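We use cookies to keep this site working and to see which pages are read. Accept all / Manage settings

About Detel

Detel is a wholesale grocer supplying breakfast and dry goods to small hotels, guest houses and school kitchens. We started in February with one van and a rented unit on the Ireck estate, and we are still on the same estate, now in unit 7.

What we supply

We keep 247 lines in stock. Most are everyday items: cereals, oats, tea, sugar, flour, jam and long-life milk. Branded cereals can be bought by the case or as single boxes, and you can mix flavours in one order. Porridge oats come in sacks only.

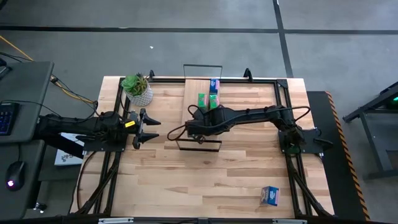
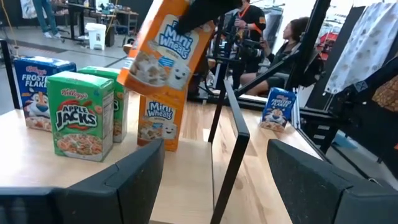 Kellogg's boxes on a wooden table, in the second picture.

Ordering and delivery

Orders placed before 2 pm go out the next working day. There is no minimum order for collection. For delivery we ask for two full cases or more - mixed cases count.

Our vans cover the town and the villages as far as Charvát Mill. Beyond that we use Tamura Haulage, who need an extra day. Please check your goods against the delivery note before signing.

Our customers

We hold accounts for 314 kitchens. New accounts need a trading address and one reference. School kitchens can pay by the term.

Sign up to our newsletter for price changes and holiday opening hours. You can unsubscribe at any time.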